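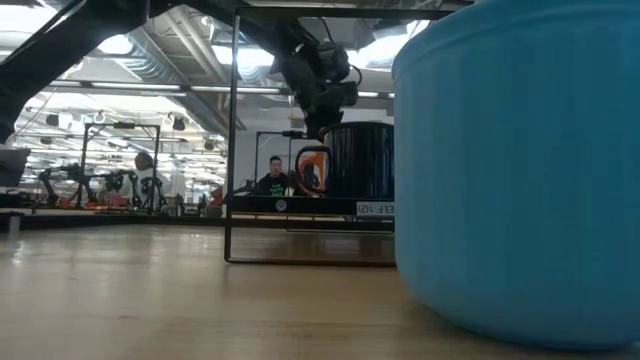 Before you oil a wooden tabletop, you must know what finish it already has. My table is a pale, honey-colored wood, and for years I thought it was only waxed. Look at the surface from low down, with your eyes almost at the level of the table. On mine the grain lines run toward the back and the shine is strong enough that a black metal frame gives dark streaks in it, and a light-blue container leaves a soft bluish color on the wood beside it. Such a gloss usually means varnish or lacquer, and oil will stay on top and become sticky.

To be sure, put one drop of water in a corner and wait 8 minutes. If the drop keeps its round shape, the finish is closed. Wipe it with a soft cloth, a little mild soap, and then a dry cloth, always along the grain. If the wood becomes darker under the drop, it can take oil. Apply it thin, remove the rest after 6 minutes, and leave the table free until the next morning.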